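Review: Esora 50 mm macro lens for small-scale tabletop work
2021-04-22
By Rupert Fankhauser

I photograph miniature props and toy food, mostly on a white table, and have used the same Lennox close-up filters for years. In March I replaced them with the Esora 50, a manual focus macro lens sold through Skenow. I paid $493 for it, with the hood and both caps included. 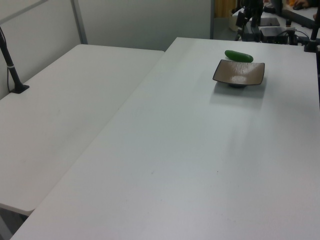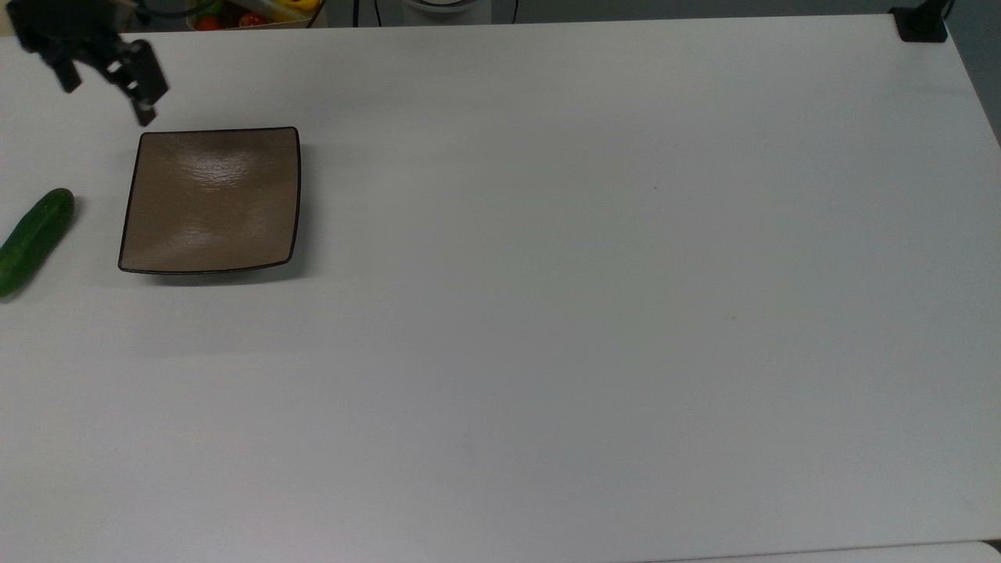 Build and handling

The barrel is metal and the lens feels heavy for its length. The focus ring turns a long way from infinity to the closest distance, which I like for tabletop work. A small move of the hand gives a small move of the focus plane. If you also want to photograph people at a party, you will find it slow.

The aperture ring clicks in half stops. On my copy the click between f/8 and f/11 is weaker than the others, and I have bumped it by accident more than once. I now put a strip of tape over the ring during long sessions.

The hood screws on and is deep enough to get in the way of a side light at close range. I leave it off for most of my pictures.

Sharpness

Wide open, the center is good and the corners are soft. Stopped down to f/5.6 the corners catch up, and f/8 is where I leave it. Past f/16 everything loses a bit of bite. At close range the background falls away smoothly, with a little green fringing on bright edges at the wider settings. It cleans up in one click in my software.

The old filters never got this close without smearing the edges. A toy carrot and a real one look very different through this lens – every mold line shows. Some people who shoot toys will want that and some won't. I ended up sanding a few of my props.

Working distance

At the closest focus the front of the lens sits close to the subject, and it can throw a shadow if your light comes from overhead. Aravind Amin, who shares the studio in Clurkham with me, prefers a longer macro for this reason. He borrowed mine for a set of dollhouse dishes and gave it back after two days.

What I would change

A firmer aperture ring, a shallower hood and a tripod collar. The rear cap is also loose and came off in my bag.

I have taken close to 2000 frames with it so far and the focus ring is as smooth as when it arrived. For static subjects at this price I would buy it again – my rating is 4 out of 5.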